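Skallel Road Weigh Lane and Dock 2
Site check, July
Inspector: Rüdiger Ostermann
Operator: Kuhlmann Haulage

1. Approach signs legible from the road
Pass. Washed for the visit, judging by the puddle under each post. The one behind the hedge was not washed.

2. Lane surface, level and free of ruts
Fail. There is a dip just ahead of the first sensor strip. Kuhlmann says it is within tolerance and has said so on the last two forms. I would like to see who measured it and with what. Trucks bounce there, and a bouncing axle does not give a weight I would put my name to.

3. Sensor strips seated, sealant intact
Pass with comment. Sealant is lifting at the shoulder end. "Will monitor" was the answer. Monitoring is not sealing.

4. Axle reading against test truck
Fail. Loaded test truck crossed three times. Two readings were close to the certified weight and the third was off by some 4,000 pounds. The Jodora display showed a green light all three times. Asked what the green light means, the lane operator said it means the system is on.

5. Plate reader
Not accepted. The supplier claims 100 percent of plates read in daylight. No log was offered to back this up. Leave open until one is.

6. Driver pull-in area, lighting
Pass. Checked at 5:40 a.m. All lamps lit.

7. Wheel chocks at Dock 2
Fail. One pair for both bays. The second pair is "on order from Unton" and was on order last time.

8. Crates and pallets: broken slats, raised nails, overhang
Pass. Looked at the open produce crates. No raised nails on the ones I handled. I did not handle all of them and the form should not be read as if I had.

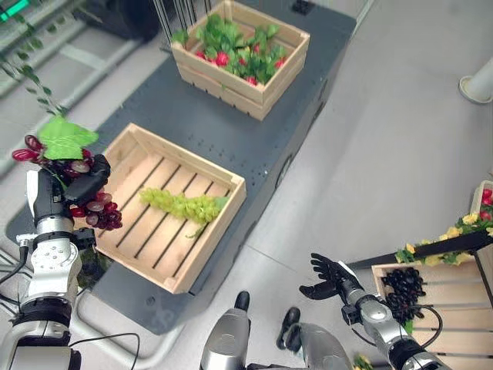

Item 8. Slatted pine crate, grapes held at the rim.

9. Load securing, outbound trailers
Pass with comment. Straps sound, ratchets working. The securing sheet had already been signed for a trailer with its doors still open and half the load on the dock. I had that sheet torn up and a new one started.

10. Fire extinguishers
Pass. Tags current, pins in.

11. Driver hours records
Incomplete. Asked for 14 days, was given nine. The rest are said to be in the other office. The other office was locked.

12. Previous findings closed out
Fail. The form says all closed. Items 2 and 7 are plainly the same findings as before, with new dates typed over them.

Overall: not passed. Lane may stay in use for screening only. No citation should rest on its readings until item 4 is repeated with me present.

R. Ostermann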